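How to Reserve the Lillargate Room for a Private Party

The Lillargate Room at Stostorby is available for bachelor and bachelorette parties, birthdays and similar private events. Please follow the steps below when making a reservation.

1. Confirm your guest count. The room holds a maximum of 100 guests standing or 76 seated. Hosts and hired entertainers are included in these totals.

2. Submit the request form. State the preferred month, the start time and the name of one contact person over 21. Requests for October should be sent early.

3. Pay the deposit. A deposit of $3,000 holds the room until the final invoice is issued.

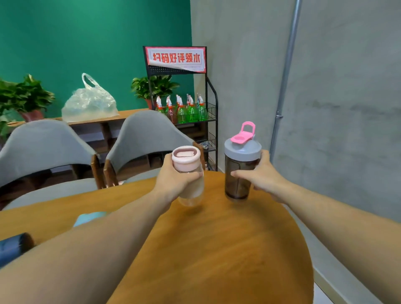
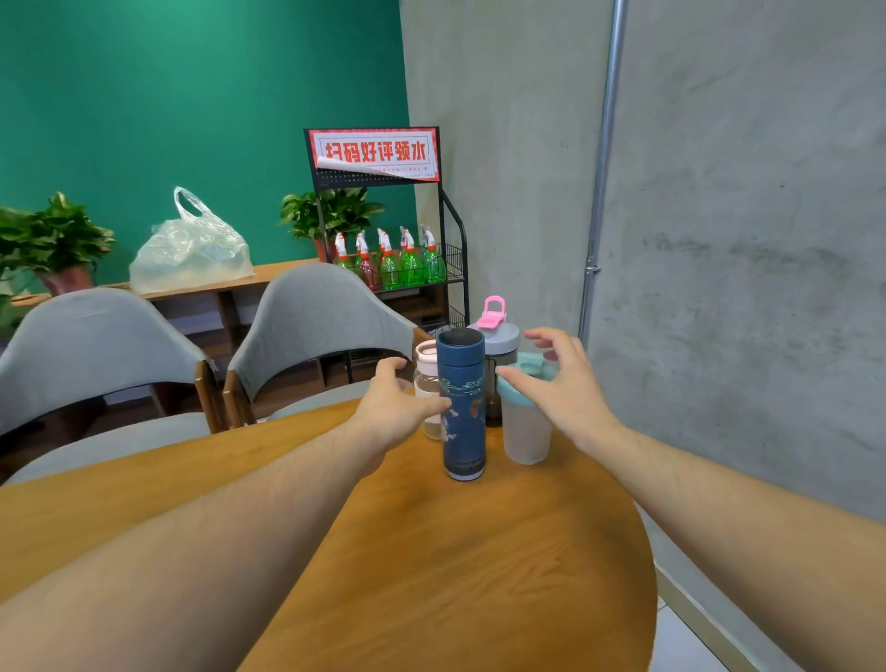
4. Select a package. The Jaramillo package includes table games, lounge seating and two servers. The Tinine package adds a DJ and a late supper, for a total of $3,205. Packages may not be combined.

5. Send the final guest list. Names added after the list is closed will be admitted only if space allows.

6. Arrange arrival. The contact person must check in at the front desk before guests enter. Decorations may be put up from 4 p.m. and must not be fixed to painted walls.

Changes to a confirmed reservation must be made in writing to Rhiannon Kemeys, Events Office. Music ends at midnight.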